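4. Comparison of finger pads on small objects

The third part of our project was made in February, in the bedroom of the project leader, Kaj Nørgaard. We wanted to know how the hand-held gripper manages small and shiny things in an ordinary home. The Skutent pads are soft and wide, the Mellix pads are narrower. Each type was tested with 300 grasps on jewellery, and all trials were recorded for later labelling.

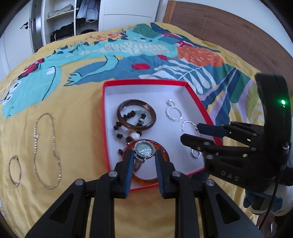
Figure 7. Two grippers at the jewellery box, one with its finger pads on either side of a watch.

The items were kept in a shallow box with red edges, so that the grey and silver colours could be separated from the yellow bedspread. A grasp was counted as good when the item stayed between the pads for the whole lift. With the Skutent pads we had 200 good grasps. With the Mellix pads the number was 62, which was lower than we expected.

Most failures came from rings lying flat, where the pads closed above the metal. Bangles were easier, but they often turned during the lift. We did not measure the closing force, and this is a weakness of our method. The labelling was done in Nonska and took more time than the trials.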